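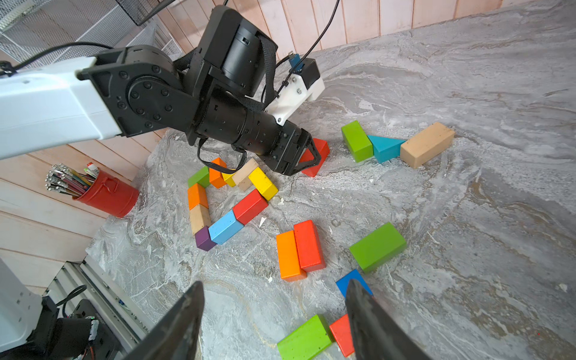 8/9/25

I have reached the age where wooden blocks annoy me. They came from a jumble sale in Sulcombe, 3 pounds the bag, and they have since been in every room of the house, including, once, the bread bin.

The marble table gets the worst of it. It is a lovely surface to look at and a dreadful one to build on – one nudge and your tower is on the floor, waiting for a bare foot. So lately it's been all rings and enclosures, low to the ground. Tiziana calls them paddocks. I asked what lives in them and she said it depended.

I'm told I may put the blocks away after tea, provided the paddock stays. I've been eating my toast standing up.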